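Flovik H2 five-finger hand – setup and care

Totel part group: End-of-arm tools
Supplied by: Totel
Page updated: Jan 6, 2018

The Flovik H2 is a five-digit electric hand for light handling and gripping trials. It ships with the wrist plate, one control cable and a tool roll. The arm, controller and power supply are ordered separately.

Mounting

Switch off arm power before fitting the plate. Align the dowel with the hole on the thumb side, start all the screws by hand, then tighten in a cross pattern. Route the cable along the inside of the wrist with enough slack for a full turn in both directions. A taut cable is the usual cause of dropouts.

Run the homing routine with the hand clear of the work. The digits open fully, close one at a time and return to rest. If one stalls, stop the routine and look for debris in the joint gaps before trying again.

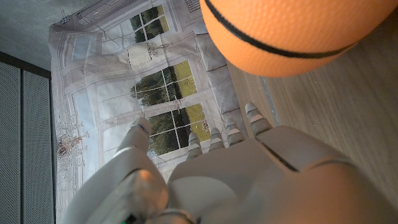
Light gray hand with its fingers curled slightly forward, basketball beyond.

Grip settings

Balls and other round objects need a wide opening and a slow close. Start at 40 percent of rated force and raise it in small steps. Save the result as a named grip – the controller does not keep unsaved values after a restart.

Routine care

Wipe the shells with a damp, lint-free cloth. Do not use solvents. Every 500 hours of operation:

– check the wrist screws for torque
– inspect the cable jacket at the bend
– apply Mazza light grease to the thumb pivot, 2 drops
– repeat homing and compare the log with the previous one

Finger replacement

Each finger is held by 2 screws under the palm cover. Remove the cover, release the connector and lift the finger straight out. Do not twist it. After refitting, run homing again and reload the saved grips.

Spare fingers, thumb units and palm covers are stocked by Totel. Adapter plates for Plivico arms are made to order.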